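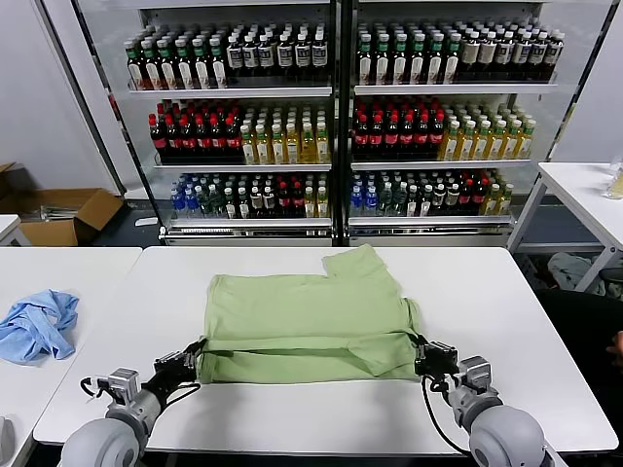
Figure 6. Both grippers on the hem of a T-shirt, head camera view.

6.3 Recording a folding task

Read section 6.2 (Pairing the hand controllers) before you start. The steps below assume the arms are powered, homed and following the controllers, and that Isano is open on the operator's computer with a project loaded.

Setting out the work

1. Clear the part of the table between the two arms. Items waiting their turn can stay on a side table within view of the head camera, as long as neither arm has to pass over them.

2. Lay the garment flat with the hem toward the robot. Smooth it once by hand. Don't iron it or pull out every wrinkle, as the trained policy will have to cope with wrinkles later.

3. Check the cable loop at each wrist. It should hang freely and have enough slack for a full turn of the gripper. If it catches on the table edge, move the clip one notch up the arm.

4. In Isano, open Task > New and type a short instruction in everyday words, such as "fold the shirt". Use the same wording for every episode of the task. Changing the wording partway through creates a second task in the Bugti library.

CAUTION: Keep hands off the table while the arms are live. A helper who needs to reset the cloth must wait until the status light is amber.

Recording

5. Press and hold both triggers to wake the arms. They move to the ready pose at reduced speed.

6. Press Record. Wait for the tone, then begin.

7. Take hold of the hem with one gripper at each end. Close the grippers until the cloth is held and stop there. Grip force is set to 300 on a new system; for thin cotton, lower it in Settings > Grippers.

8. Lift, carry the fold away from the robot and lower it to the table before opening the grippers. Move at a steady pace. Long pauses are kept in the recording and the robot will learn them.
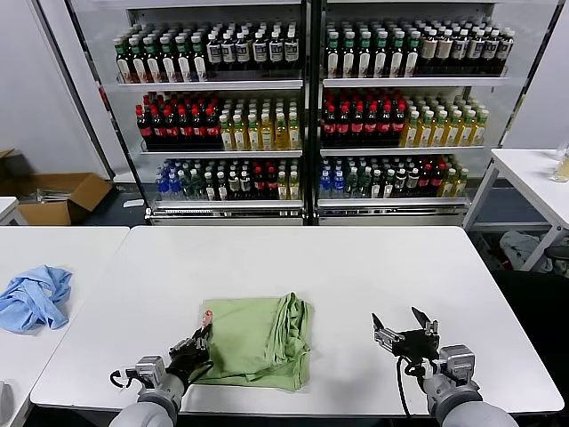
9. Bring in the sides the same way until the cloth is roughly square. Loose layers along one side are acceptable if the outline holds when you let go. If a layer slips, go back and fix it as part of the same episode. Recoveries of this kind are useful, and we suggest keeping around 12 of them in each set.

10. Move both arms clear of the cloth and press Stop. Mark the episode Keep or Discard straight away.

Note: Record at least 80 kept episodes before sending a set to Bugti for training. Vary the starting position and the colour of the garment between episodes.

If the arms stop while recording

Error 929 means a controller has lost contact with the base station. The grippers stay closed. Support the cloth, release both triggers, and select Recover in Isano. The episode is discarded automatically. If the error comes back, see section 9.1 or contact the Mistitz service desk.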